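Staff Training, Session 2: The First Night and the Second Day
Wultadwood Summer Camp
Handout for new cabin counselors, Monday, June 17, 2019

Bring this back with you on arrival day. Last year we printed one for everybody and found most of them under the canoe rack in August, where they had been doing good work as a nest.

1. Who is getting off the bus

Your campers will be between eight and eleven. A few have been here before and will tell you how everything is done, often wrongly. A larger group has been talked into it by a cousin. The rest filled out the form themselves in February, when camp was a wonderful idea and a long way off, and are now looking at you.

Learn names before supper. Ehab El Idrissi, who runs the Plusau side of the lake, does it by having each child teach him one thing. He now knows sixteen ways to tie a shoe and still wears sandals.

2. Homesickness

Some terms, so we all mean the same thing when we radio each other:

Early wobble. Comes between unpacking and supper. Looks like a stomachache. Treat with a job: carrying the water jug, holding the flashlight, being in charge of the door.

Lights-out wobble. The main event. It is dark, the bunk smells of other people's childhoods, and someone has mentioned bears. Sit on the floor near the bunk. Talk about tomorrow's breakfast in more detail than breakfast deserves.

Second-day slump. The one new counselors miss. The first day was all adrenaline. On the second, around rest hour, it sinks in that there are more days. Keep rest hour short that day and get them to the Radach trail by two thirty.

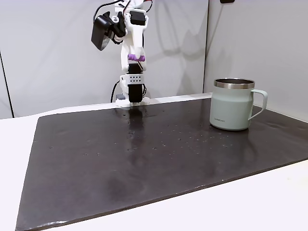
White arm with gripper, at the back of the table.

Do not promise a phone call home. You can't deliver it, and the child will remember your exact words until middle school. Say "Let's talk to Rachid in the morning." Rachid Lamrani has been camp director long enough to have been homesick here himself, and he keeps the letter he wrote to his mother about it. It is one page of complaints and a request for more socks. He will read it aloud if you let him. Let him.

3. Letters

Everyone writes home on the second day. The camp shop has 1000 stamps, so a shortage of stamps is not an excuse, although you will hear it. Dictation is fine for the younger ones. Write down what they say, including the part about you.

Don't read sealed letters. Don't correct spelling. If a camper asks how to spell "unbearable," spell it.

4. The Alaoui fire ring

First-night campfire is at the Alaoui ring, down the path behind the boathouse. The path is 652 steps, according to a sign put up by a camper with short legs. Counselors with longer ones should still allow ten minutes, plus time for whoever has to go back for a sweatshirt. 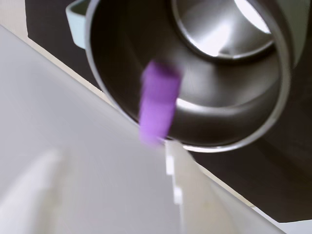
Order of events: two loud songs, one skit, one quiet song, walk back. The skit will be bad. It was bad when your parents did it and we would worry if it improved. Ghost stories are for the oldest cabins only, and the one about the drowned canoe instructor has been retired at the request of the canoe instructor.

Nobody runs on the way back. Count heads at the ring and again at the cabin door, and get the same number both times.

5. To discuss in pairs

A camper has packed and repacked her bag three times before supper. What do you say, and what do you hand her to carry?

Two brothers want to share a bunk on the first night. By the second night one of them wants a different cabin. Whose idea do you make it?

Reading for next session: the swim test pages in the blue binder. Bring a towel. The lake is not heated, whatever the returning staff tell you.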